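**Re: [cell-users] Pegged block, pick and place drifting at the left rear corner**

From: Heiðrún Bisgaard
21 February 2019

Charoen Chuensuk wrote:

> We set up the simulated cell from the Stougaard notes and it runs, but the gripper comes down slightly off on the left rear of the block. The other corners are fine. I have re-taught the point twice. Is this the tool offset, or is the block frame wrong? Kári thinks it is the frame. I would like to know before I touch either.

Charoen,

Kári is probably right. If the tool offset were out, you would see the same error at every corner, as long as the wrist comes in at the same angle. An error that grows towards one corner is nearly always a frame taught from points that were too close together.

We had this in December when Ea moved the block nearer the front edge of the table and turned it at an angle. She kept the old frame and shifted the origin, which left the rotation wrong by a small amount.

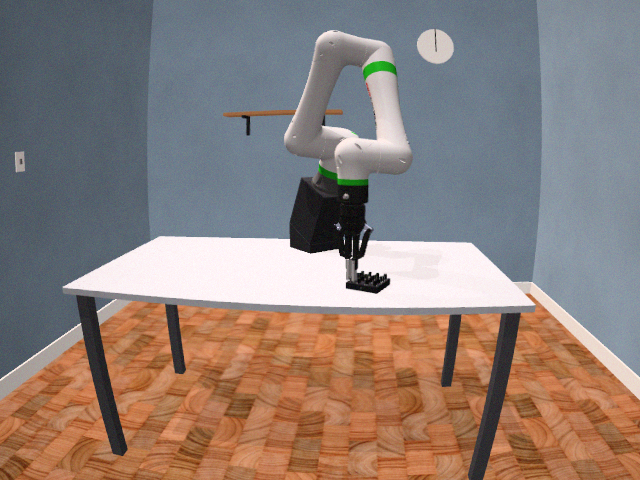 To teach it again, use the two corners furthest apart for the X direction and a third one well off that line. Do not use neighbouring pegs. Come down slowly over each point and write the values in the cell file before you save, so that you can go back to the old set.

Check these as well:

- The payload entry should be for the gripper and the piece together. Ours had the gripper only.
- The approach height is 38 mm in our file. Lower than that and the fingers can catch the pegs on the way across.
- Set the settle time before closing to 2000 ms while you are testing. You can bring it down later.
- Restart the controller after saving the frame. The Plallum build keeps the old one in memory until you do.

Leave the tool offset alone until the frame is done. If all the corners are then out by the same amount, send me the offset file and I will compare it with the one Asger made for Dotex.

I have not tried any of this on the Illow version, so someone else will have to answer for that.

Heiðrún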